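Home Forums Robotics Simulation Log in

We use cookies to keep you signed in. Accept Manage

Arm base offset from pedestal in simulated cell, gripper hovers high over table
Posted in December by lodham_cell2

I maintain the simulated copy of our Carkstead bench cell. The arm is a Franka on a cube pedestal, working to a vanity table. Since I swapped the pedestal mesh, every grasp target on the tabletop is off in Z by 68 mm. X and Y are fine. Joint values match the old log to the last digit, so I don't believe it's the controller. Base frame is at 728 mm above the floor plane. Pose below is the pre-grasp over the small round object on the left of the tabletop.

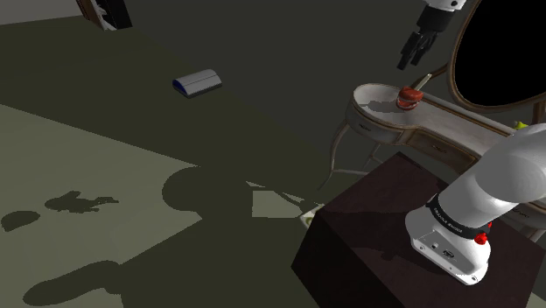

Pre-grasp pose, fingers slightly open above the table.

Is the base frame supposed to be parented to the pedestal or to the world?

cinow_tools
Parent it to the pedestal's top face, then zero the local Z. What you've described is normally the mesh origin. The old pedestal probably had its origin at the bottom and the new one has it at the centre, or someone exported it with a leftover offset. Check in this order:

1. Hide the arm and read the pedestal's bounding box. Top face height should equal your base frame height.
2. Check the collision mesh separately. It doesn't always follow the visual one.
3. Re-run one target at low speed before you re-run the lot.

Don't correct it in the grasp targets. You'll have 423 of them to undo later.

vdm_user
Had the same thing with the Van der Merwe importer. Reinstalled and it went away.

lodham_cell2
Origin was at the centre, and the collision mesh was still the old one. Both fixed, Z error is under 2 mm now. Didn't reinstall anything.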